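3 Building and using the grippers

3.1 The workshop

The Skelwood workshop is shared, in the sense that everyone who pays the subscription owns an equal part of the mess. It was not designed for robotics. It was designed, as far as we can establish, for storing things that people meant to mend, and our project fitted in well. We had one bench, two shelves and the use of the 3D printer between 10 pm and breakfast, an arrangement that shaped the hardware more than any design review did.

The aim of the build was modest. We wanted a pair of hand-held grippers with which a person could show a task directly, with no robot arm present, and whose recordings could later be used to train the arm we had at home. We call the pair Zunora. The name was chosen early, before there was anything to attach it to, and has outlived 3 versions of the thing itself.

3.2 Fingers and pads

Most of our trouble came from the fingers. The first version used flat, parallel pads with a smooth face, which held boxes very well and everything else by luck. Thin objects slid sideways as soon as the wrist turned. A pen could be picked up or it could be rotated, and the operator had to decide in advance which of these mattered.

The second version had soft foam glued to the faces. Foam grips nicely for an evening. After that it takes a set, sheds crumbs into the hinge and starts to smell of the glue, and the member who shared our bench asked whether something had died. We went back to printed pads.

The third version, used for everything reported here, closes to a V and has a fine texture over the inner faces. The texture was printed as part of the pad and not added afterwards, so there is nothing to peel off. We tried coarser patterns too. They looked more serious but left marks on anything soft, and two of our test objects were soft. The pads are held by a single screw each and can be changed in the middle of a session, provided the screw is not dropped. We recommend a tray.

Closing force is set by a spring behind the trigger. We bought a bag of assorted springs and worked through it until one of them neither crushed a paper cup nor let go of a mug – a method we would describe as empirical if pressed. The same spring is fitted to both grippers.

3.3 Handing over small objects

Our hardest task is the handover, in which one gripper offers a small object to the other. It sounds easy because people do it with their hands all day. With a gripper on each side, neither party can feel much, and both tend to wait politely for the other to move first.

We used artificial flowers for this. They are light, they cost very little, and they present the two difficulties we cared about: a head that is wider than the pads would like and leaves that get in the way. A real flower would have been a fairer test and a worse use of money. The holding gripper keeps the flower near the tip of the V, where the grip is weakest but where there is most room for a second pair of fingers to come in beside it (Figure 3). Holding it deeper makes for a safer grip and an impossible handover, and we have recordings of both mistakes.

The second gripper should come in from the side. Approaching head-on looks tidier in a diagram, but the two housings then meet before the fingers do. New operators all try it once.
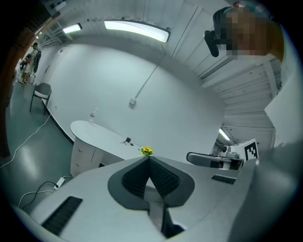
Figure 3. Flower held at the tip of the V-shaped pads, with the second gripper, its camera and its square marker to the right.

3.4 Recording

Each demonstration was started and stopped by hand, and operators were asked to leave a short pause at either end. Some left a very long one. We trimmed these afterwards with a small script, Nornov, which also throws out any recording in which the fingers never close. It was written in an afternoon in July and has one known fault: it regards a slow, careful operator as a person doing nothing. The most patient member of the workshop lost a good deal of work before we noticed, and was patient about it.

We kept 390 handovers in the end. A session ran for 45 minutes, after which the trigger finger begins to complain and the demonstrations get worse in ways that are easy to see and hard to filter. Operators were free to stop sooner. Tea was provided, at some distance from the electronics.

Training used 2000 steps on a second-hand desktop machine, which kept one end of the workshop pleasantly warm. We make no claim that this number is the right one. It was what could be finished overnight, and the electricity is shared as well.

3.5 What we would change

The trigger is too far forward for small hands, and the housing creaks. Neither fault affects the recordings, but both affect the willingness of people to make them. The next version moves the trigger back and puts a felt washer in the hinge. We have also been asked to choose a quieter filament colour, and are considering it.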